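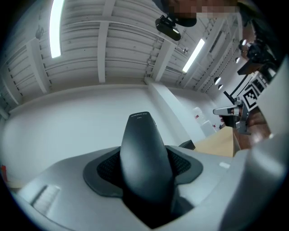
Come spend a day teaching with grippers – open day sign-up at Holmgren

Hi! I'm Holger Bråten and I run the demonstration floor at Holmgren. We're holding an open day on November 18, 2021, and I'm looking for people who'd like to come in and try the work themselves, plus two people to help me host it. If you've ever wondered how anybody gets from a pair of hands to a robot that can fold a towel, this is a good day to find out.

What you'd be doing

You wear a camera on your head, take a gripper in each hand, and do ordinary table jobs. Sorting things into a tray, putting lids on jars, folding cloths, that sort of stuff. It sounds easy and then your first lid goes rolling across the floor (mine did, all the way to the wall). Most people settle in after a few tries, and by then they usually don't want to hand the grippers back!

Sessions last two hours with a break in the middle. I'll be at the table with you the whole time, so there's no manual to read beforehand. In the afternoon the folks from Sovska are bringing an arm and will run it through the same towel job you've been doing by hand. Stay for that if you can – I've seen it once, back in May, and I'd happily watch it again.

Who can come

Anyone 18 or over. You don't need a technical background, and I'd love to have some people who work with their hands all day: cooks, tailors, nurses, bike mechanics. You should be okay standing for a while and holding your arms out in front of you. Glasses are fine under the head strap. Long hair is best tied back, and please leave bracelets and big rings at home.

What you get

Visitors get lunch from Flornum downstairs (tell me if there's something you don't eat) and a gift card for the store there. Please note that the head cameras record while you work, so you'll sign a consent form when you arrive. If you'd like to read it first, ask me and I'll send it over.

The two host spots

These are paid, $290 for the day. You'd greet people, help them with the straps, reset the tables between turns and answer questions when I'm busy. I'll train you the afternoon before, and that's included in the pay. Being friendly with strangers matters a lot more to me than knowing anything about robots. If it goes well, Gratamura is planning a similar day and has asked me for names.

How to sign up

Send a note through the contact form with "open day" in the subject line. Tell me whether you want a visitor session or a host spot, morning or afternoon, and a line or two about what you do. I answer everything myself, usually in the evening, so give me a day or so.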